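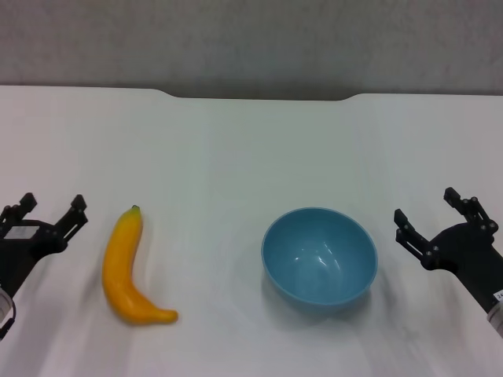 SECTION 4: ADJUSTING DESK HEIGHT

The Brullside sit-stand desk is moved by 2 motorized legs controlled from the handset under the front edge. Complete Section 3 (Leveling the Feet) before using the motors for the first time.

CAUTION: Keep hands and loose cables clear of the crossbar while the top is moving.

1. Plug the power cord into a grounded wall outlet. The handset display lights up.

2. Press and hold DOWN until the top reaches its lowest position and stops. Release the button.

3. Press and hold DOWN again for 4 seconds. The display shows RST, then the current height. The legs are now matched.

4. Press UP or DOWN to set the working height. With your elbows bent at a right angle, your forearms should rest flat on the surface.

5. To store the height, press M, then a number key. The display blinks when the setting is saved.

Note: Stored heights are kept during a power outage. The reset in steps 2 and 3 must be repeated if the legs have been taken off the frame.

Note: Do not load the top with more than 100 kg, including monitor arms and clamp-on shelves. The motors stop if the limit is exceeded - remove weight and wait for the display to return before trying again.

Leave 40 mm of clearance between the rear edge and the wall. Power cords need enough slack to reach the outlet at full height.

If the display shows E2, see Section 7, Error Codes.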